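Living With a Bamboo Cutting Board (and the Counter It Sits On)

I get more mail about cutting boards than about anything else on these pages, which surprised me at first, and then I thought about how much of my own day goes by standing in front of one. So I have pulled my notes together in one place. Some of this you'll know already. Pour yourself a coffee and skip to the parts you need.

Where the board lives

Mine stays out. I used to slide it behind the canisters after supper, and every morning I'd have to move a mug and a canister to get it out again, usually with toast about to pop. Now it has the middle of the counter and everything else has to fit in around it. If you have marble or something that looks like marble, a board that stays put also saves the surface from lemon juice and tomato, and from whoever in your family cuts a bagel wherever they happen to be standing.

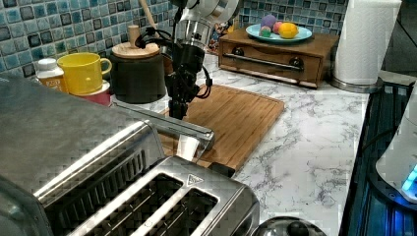
Crumbs are the price you pay for keeping bread things and cutting things close together. Pull the crumb tray when the toaster is unplugged and cold, shake it over the sink, and wipe the counter before you wipe the board. I did it the other way for years and just moved the crumbs back and forth! A dry pastry brush is lovely for the slots along the top, as long as you keep that brush for nothing else.

Washing

Hot water, a little dish soap, a soft brush, and a quick rinse on both sides. Please do both sides, even if you only used one, so the board dries evenly and doesn't cup. Never soak it and never put it in the dishwasher. I ruined a very nice one from Gedent that way, a wedding present, and it split right down a seam before our first anniversary.

Stand it on its edge to dry, with air on both faces. If you've cut onions, rub it first with half a lemon and coarse salt, going along the grain, and let that sit while you clear up the rest of the dishes.

The groove

A juice groove is a wonderful thing on roast chicken night and a nuisance every other night of the year, as it collects whatever you don't see. An old soft toothbrush gets in there nicely. Go around the corners twice, as the curve is where the sticky bits like to settle. I also try not to park tools over it. A knife handle or a spatula left lying across the board overnight can leave a damp line under it.

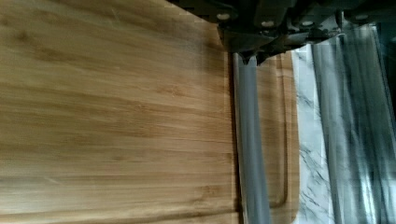 A reader in Morville writes that she gave up on the toothbrush and uses a wooden chopstick with a scrap of dishcloth wrapped around the tip, and that it lifts out dried gravy without any scratching. She oils the groove with a cotton swab afterward, and swears it has stayed the same color as the rest of the board. I've tried the chopstick since and I have to say she's right.

Oiling

Food-grade mineral oil, warmed a little by standing the bottle in a bowl of hot water. Rub it on generously, leave it overnight, wipe off what's left in the morning. A new board wants 3 coats in its first week or so, and after that once a month is plenty for most kitchens. Don't use olive oil or vegetable oil, however handy they are, for they go rancid and you will smell it. I finish with a dab of the Wullis board wax when I have some, and when I don't, I go without and the board seems none the worse.

Light scratches need nothing. If the surface feels furry, let it dry fully, go over it lightly with 600 grit paper along the grain, wipe off the dust and oil it again.
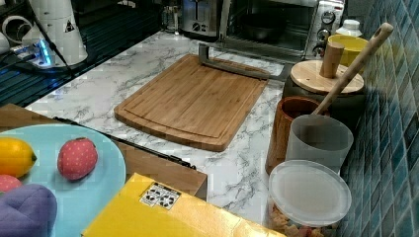 Leave a little breathing room at the back, too. A toaster oven throws a good deal of heat and bamboo doesn't care for it, so I keep a hand's width between the two and more when I'm baking. Cords should run behind things or off to one side, well away from the spot where you chop and away from any burner.

Spoons go in a crock on the side of your stirring hand. It took me an embarrassing number of years to move mine. Tip the crock out now and then and wash the inside, for there's always a layer of something at the bottom, and let the wooden spoons dry flat before they go back in.
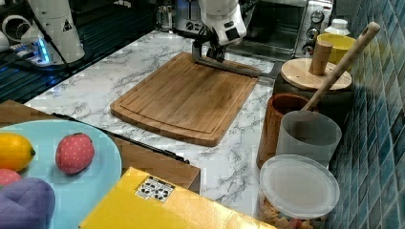

Canisters and snack tubs

Put what you reach for daily at the front and what you reach for on Thanksgiving at the back. Clear tubs are best for cereal and snacks, so you can see when you're running low. Canisters with wooden lids look so pretty, but the lids should be wiped with a barely damp cloth and never dunked, and they're happy to have a little of the same oil when you do the board. I had one from Bucur whose lid swelled so tight after a bath in the sink that we couldn't get at the sugar until September.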